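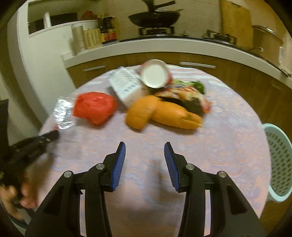

Fig. 1. Putting away the groceries, two hand-held grippers, one kitchen table.

Work and Automation, Unit 4: Who Teaches the Machine?
Handout to accompany the March lectures. Instructor: Bukola Obi

Last unit we read the shop-floor studies, where the machine arrives on a truck and everyone gathers around to dislike it. This unit is about a quieter kind of workplace. The job is moving vegetables around a table, the tool is a pair of black jaws with blue ribbed pads, and the product is a recording of how a person did it. Somebody will train a robot on that recording later. The person in Fig. 1 is paid by the session.

4.1 The case

Our case is Sirero, a contractor that collects household tasks for robot training. It has 105 collectors on its books, most of whom used to clean houses, stock shelves or cook. The company calls them "demonstrators." The collectors call themselves "the hands," and I will follow them, as it is shorter and they were there.

A session has a task sheet ("sort groceries," "clear table") and a quota of accepted takes. In the month we have logs for, the hands turned in 1,333 takes and 171 were rejected. The commonest reason code was "hesitation." Keep that word in mind for 4.3.

4.2 What changes in the work

Look at the table again. Crumpled clear plastic, a red lumpy thing that may be a pepper or a tomato, two orange vegetables lying one over the other, packages, something leafy. Any adult can put this away while talking on the phone. With grippers, the same adult becomes a beginner. Fingers feel a soft spot and adjust. The jaws open and close, and you do the rest by eye.

Nimal Akanda cooked for a living before he joined, and his interview is in your reader. His complaint is not boredom. "I know how to pick up a carrot," he says. "Now I have to know it slowly enough for somebody else." He also reports reaching for the salt at home with his thumb and one finger.

Terms for the quiz:
Deskilling – the job needs less of what you know.
Reskilling – the job needs something new, usually announced by email.
Skill capture – what you know is recorded and leaves the building without you. Grīnberga's chapter is the one to read here; skip her appendix unless you enjoy tables.

4.3 Whose pace?

A cook pauses to think. A hand who pauses has hesitated, and the take may go unpaid. Sirero's guidelines ask for "natural movement at a steady speed" – anyone who has watched a person unpack groceries will see the difficulty. Compare the Povasov warehouse in Unit 2, where the pace was set by a belt. At least you could hear the belt.

For discussion

Should the hands be paid again when the recordings are reused? Akanda says yes. Argue the company's side and try to keep a straight face.

Is a rejected take still work? Who decides, and what do they get to see?

Reading: Grīnberga, chapter 3; the Akanda interview; the Rotoseck pay agreement, pages 1 to 6 only. The rest is signatures.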